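Laundry and linen trade board > Kit and machinery > Folding robots on the small-piece table, anyone living with one?

mangle_minder
Posted Feb 19, 2026

We do linen for hotels, two swimming pools and a string of nurseries. The nursery stuff is the pain, all odd sizes, hanging loops, cartoon prints, nothing that will go through the big folder without jamming it. Management have taken a two-armed machine from Grollar on trial and parked it at the end of the small-piece line. The rep told us it would "free up the team". I have heard that phrase before, at my last place, and six people were freed up all the way to the car park.

What I want to know from people who have had one in for a while is what it did to the job. I don't need the brochure, I've got the brochure.

fold_and_hold
We've had a pair since July. Different make, Fodik, same sort of thing. To be fair to it, it doesn't get bored and it doesn't get a bad shoulder. I had both. Folding face cloths for a whole shift wrecks you in a way people in the office don't believe. I'm on dispatch now and I wouldn't go back.

mangle_minder
Glad about the shoulder. Who does the folding it can't do?

fold_and_hold
Two of us float. If a piece is inside out or knotted up with another one, it goes in the bin at the side and a person sorts it.

Tern47
So a person gets all the awkward ones, all shift, with none of the easy ones in between to catch your breath. That was our experience exactly. The easy towels were the rest. Take them away and what's left is a harder job at the same rate of pay, and then someone from upstairs asks why your numbers have dropped.

Our target before was 400 pieces a shift. They kept the target for the hand table after the arms came in, with the hand table now getting nothing but rejects. It took the union 9 weeks to get that changed.

Nasrin Najafi
I'm a shift lead at Golestani, so take this as coming from the other side of the fence if you like. The targets thing is bad management, it's not the machine's doing. We dropped the piece count for the hand table on day one and put people on a flat rate. There are fewer complaints now than there were before.

Where I do agree with the sceptics is speed. Ours is slower than a good folder. It isn't even close. It was sold to us on the basis that it would run through breaks and into the night, and in practice someone has to be near it at night, so you have a night shift you didn't have before.

Tern47
"Bad management, not the machine" – fine, but it's the same people who buy both. I've never seen one turn up without the other.

Nasrin Najafi
You have now, I've just described it.

Tern47
You've described it from the lead's office. I'd like to hear it from the hand table.

greller_hand
Hand table here, Greller, other end of the country. Bit of both. The work is quieter and I talk to fewer people. There used to be four of us round one table and you'd get through a shift on chat. Now it's me and the arms, and I spend a lot of it laying things out flat so they can be picked up cleanly. Nobody put that in my job description. I asked for it to be added along with a bit more money. I got the first half.

I did get training on clearing faults, which might be worth something if I leave. Might not. The certificate has the supplier's name on it and is about their machine only.

fold_and_hold
Ask for the training in writing before the trial ends, whatever you do. Once they've bought it you've nothing to bargain with.

mangle_minder
That's useful, thanks. Also going to ask what happens to the piece rate, and who pays if it pulls the loops off the nursery towels, as at present that comes out of our section's budget.

Has anyone managed to get a promise about headcount that was worth the paper?

Tern47
We got "no compulsory redundancies". Then they stopped replacing leavers. Read it carefully.

Nasrin Najafi
On that one I can't argue. Ask for a minimum number on the line per shift instead, named in the agreement. Ours has one and it has held so far.

mangle_minder
Will do. Meeting is next week. Our end of the line as it stands: 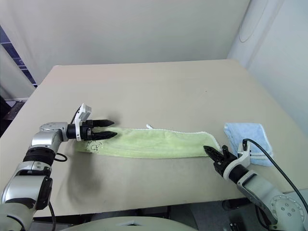

Should staff be consulted before a trial like this starts?

Ideally before the machine is ordered, while targets, pay and staffing on the line can still be changed. Once a trial is running, ask for those points in writing before it ends.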